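Penberg Sitting Diary: a data card

Kept by Dong-geon Hong. Last updated Jul 30, 2023. 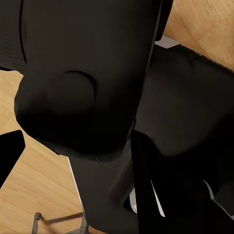 The Penberg Sitting Diary is a collection of 2165 short notes written by people who work at a desk at home, telling us in their own words how their backs, necks and hips felt over the course of a working day. I started it after a long winter of grumbling with friends over video calls, when it struck me that we were all saying much the same things and writing none of them down. People wrote in from kitchen stools, piano benches, one church pew (I loved that one!) and of course plenty of office chairs, the black kind with a tall padded back standing on a light wooden floor, which could be the home office of half the people I know. Whatever they sat on, they got the same little form and the same friendly nagging from me.

What's in it

Everything lives in one file, diary.csv, with a row for each note. The columns are writer, day, hour, seat, ache, and note. "Writer" is a made-up code from 1 to 124, and it stays the same for one person all the way through. "Day" counts up from that person's first entry and stops at 30. "Seat" is whatever the person typed, spelling and all, so you will meet "armchair," "arm chair" and "the armchair again" as three separate values. I did think about tidying them and then decided I liked hearing the voices. If you need clean groups, seats_grouped.csv has my best try.

The "ache" column runs from 0 (fine, thanks) to 5 (lying on the rug). Please be gentle with it. One person's 2 is another person's 4, and I would only ever compare a writer with themselves.

Things to know before you use it

Plenty of people skipped days, especially toward the end, and a blank day doesn't mean a good day. Writers 40 through 58 came in through the Yeon reading group and tend to write much longer notes than everybody else. The hour is local time wherever the person was.

Names, towns and employers were taken out by hand. If you spot one I missed, write to me and I'll fix it that same evening if I can.

None of this is medical advice, and it can't tell you which chair to buy.

Changes

Version 2 fixes the shifted hours in the Grurwood entries and adds the grouped seats file. I'm hoping to add the October notes next, once I've finished reading them.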